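## 4. Floor care: setting up a mopping task

Read this section before you let the Zirkodden near a floor you care about. It covers the flat mop only. For string mops, see the note at the end of section 3, which says not to bother.

The Dulix control app lists "Mop floor" as a finished skill. Treat it as a skill under supervision. The machine can hold a mop and push it along a board. Whether that adds up to a clean hallway depends on the floor, the dirt, and how much of the job you are willing to do yourself.

### 4.1 Before you start

1. Sweep or vacuum first. The Zirkodden won't decide for itself that a crumb should be picked up instead of pushed along.
2. Lift curtains, coats and anything else that hangs close to the floor. The planner treats cloth as a wall on some passes and as empty space on others.
3. Move light furniture. If a table or stand has to stay, mark its feet in the app as "keep off." Low white feet on a pale floor are missed most often.
4. Fit a damp pad, well wrung. The arm has no way of judging how wet a pad is.
5. Set the pole length by hand and lock it. The Vasić wrist can't turn a twist lock, whatever the box says.

**Caution:** Stay in the room. Keep children and pets out until the arm is parked and the light on the shoulder is off.

### 4.2 Teaching the stroke

1. Open Dulix and choose **Tasks > Floor > Flat mop**.
2. Place the mop head flat, just short of the dirt.
3. Close the grip on the pole, above the joint between the sections. If it closes on the joint itself, open it and try again.
4. Press **Record** and guide the arm through one full stroke, forward and back.
5. Repeat until you have 3 strokes saved. More don't seem to help.
6. Press **Run once**. Don't press **Run all** yet.

A patch of dark spots on a patterned wood-look floor is a fair test, and a harder one than a spill on plain tile. Seams, worn boards and glare can all read as dirt, and real specks can read as grain.
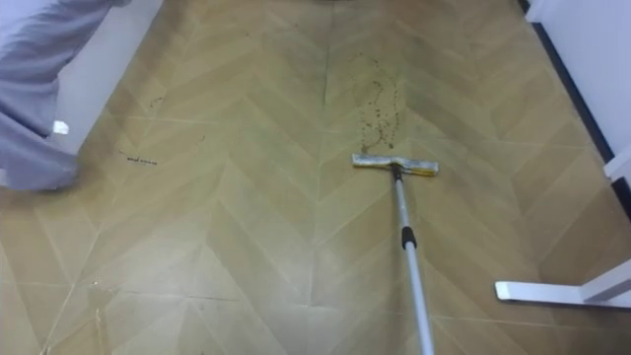

Vasić support puts it differently, and told us by email that the arm has no trouble with patterned floors, that any missed spots come down to lighting, and that owners should expect "results close to a careful person" after the May update. We have left our settings as they were until we see it.

In the meantime, use these:

| Setting | Value |
|---|---|
| Passes per strip | 2 |
| Pause between strips | 60 seconds |
| Downward force | Low |
| Spot detection | Off |

Spot detection sounds like the setting you want. With it on, our test unit in the Nistby hallway went back and forth over a knot in the wood and left a streak of mud alone by the wall. With it off, the arm covers the area you draw and nothing else — dull, but you can check its work.

**Note:** The pause is there for you. Use it to look at the pad. If it has gone gray, change it, or the next strip gets whatever the last one had.

### 4.3 Checking the result

1. Park the arm and wait for the shoulder light to go out.
2. Crouch and look along the floor toward a window or lamp.
3. Check the baseboards. The pad turns on its swivel when it meets one and often rides up the edge.
4. Wipe corners by hand. There is no corner routine.
5. Tap **Done** or **Redo** in the app. **Redo** repeats the same strokes in the same places, so it won't reach a spot that was missed the first time.

The app will report "Floor clean" when the last stroke is finished. That message means the motion ended. The machine doesn't inspect the floor, and the percentage shown next to it is the share of the drawn area covered.

### 4.4 If the mop slips

If the pole turns in the grip, press **Stop**, take the weight of the mop yourself, and only then open the hand. Wrap the pole with the rubber sleeve from the accessory bag. If it slips again with the sleeve on, finish the floor by hand and log the fault under **Help > Grip**.

Rinse the pad yourself. Sink tasks are in section 6 and are marked experimental.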